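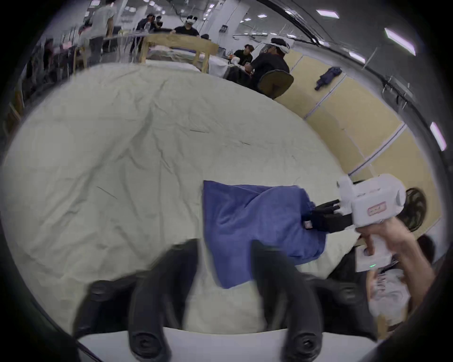

Cloth work on the main floor

17 January 2019
By the Draltley team

Draltley studies one question: can machines do household chores yet? Mostly, no. We opened in July with laundry, and our Medum list now covers 112 chores.
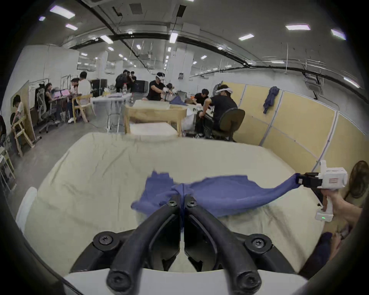 Liapis wrote to us that a dishwasher is already a robot and the rest can wait. We disagree — someone still has to load it.

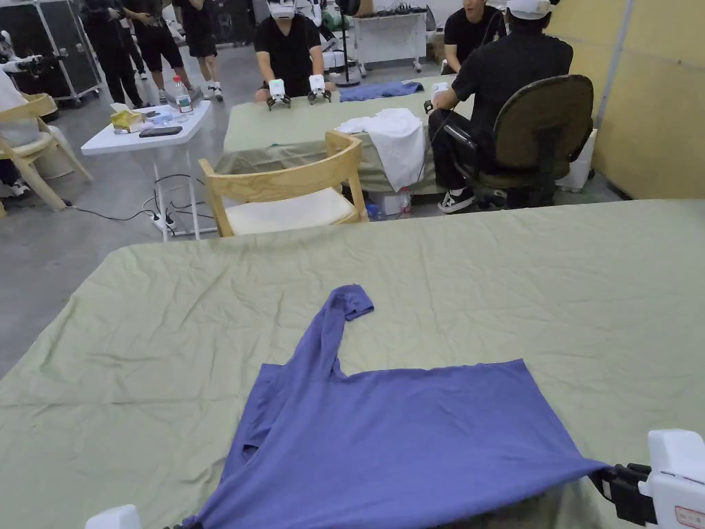 Folding is our hardest subject. Cloth changes shape each time it is touched. A T-shirt pulled from two corners, with one sleeve twisted, is a fair picture of the problem.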